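Stivlow Walking Routes – README

Route notes and track files for multi-day guided walks in the Oltdale ranges. The set covers 47 walks, from half-day loops near Kleinschmidt to the full traverse, which takes three days with two nights in huts.

What's in the folder

routes.csv – one row per walk, with start, finish, grade and total climb in metres
tracks/ – one GPX file per walk, named by route number
huts.csv – bunks, water source and booking period for each hut
notes/ – plain text notes on river crossings, campsites and bus links

Grades run from 1 (formed path, any fit walker) to 5 (loose rock, some scrambling). The grade is set by the hardest section, so a long, easy day with one steep gully can still be a 4. Heights are rounded to the nearest 10 metres. Walking times leave out lunch and long stops.
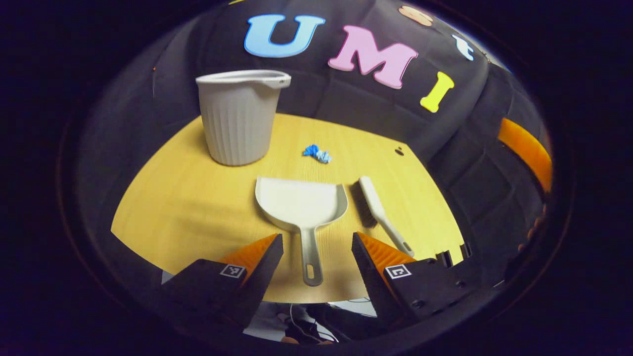
Printed sheets for group leaders are made from routes.csv with the script in print/. Each sheet has the route number, the grade and a colour for the district. The three district colours match the foam letters on the black backdrop: light blue for Oltdale, pink for Kleinschmidt and yellow for Itance. The colour codes sit at the top of the script and can be changed there. Sheets fit on A4 at a scale of 1:3000 for village starts only; use the GPX file for the rest.

Known gaps

The Itance tracks were recorded under heavy tree cover and can wander off the path by a few metres. Two hut entries have no water source listed. Bus times change in February and the notes may lag behind.

Limits

Don't use these files as your only means of finding your way above the treeline. Carry a paper map and check the forecast at the trailhead.

Licence

Free to use and share with credit to Stivlow. Ask first if you want to print more than 300 copies.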